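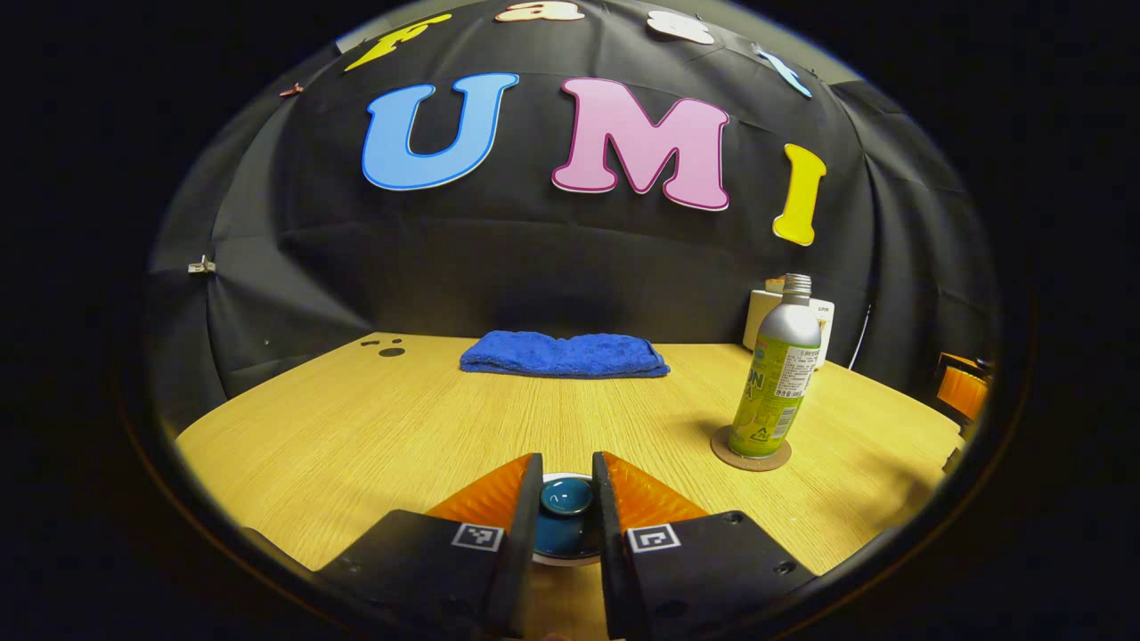

Rirnero paid me by the cup. I squeezed the gripper, lifted, set down, let go, and somewhere a machine was supposed to learn manners from it. After 400 cups I had begun holding my own coffee at home with two stiff fingers.

"You hesitate," said the supervisor, scrolling through my morning. "Right before you grab. Every time."

"I'm being careful."

"The robot will think hesitating is part of it."

So I stopped hesitating. She moved me to bottles, which paid 50 cents more and came with a form.

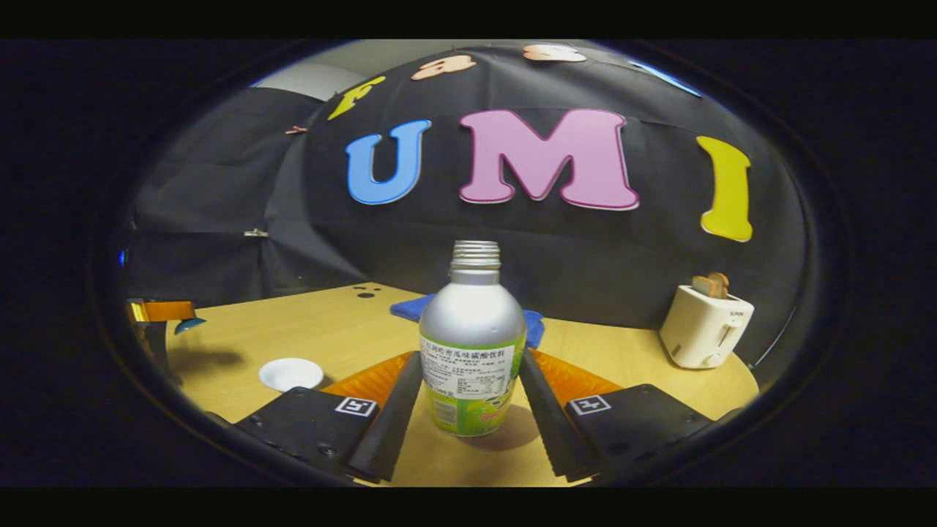 I had a rhythm by lunch. Approach, close, lift, and a small sigh I hoped the microphone missed. By July I had 2,375 good ones and a wrist that clicked.

They invited me to see the arm try it alone. It was called Jellow and it lived upstairs, behind glass. It came down toward a bottle smoothly, the way I do on a good day, and then it stopped, just short, for as long as it takes to wonder whether you left the stove on.

The supervisor looked at me.

"That's from the cups," I said.

Jellow closed its fingers and picked up the bottle — a little crooked, like my father at a wedding. I asked if I got paid for that one.

© Numus Stories | Write to the editor | Back to top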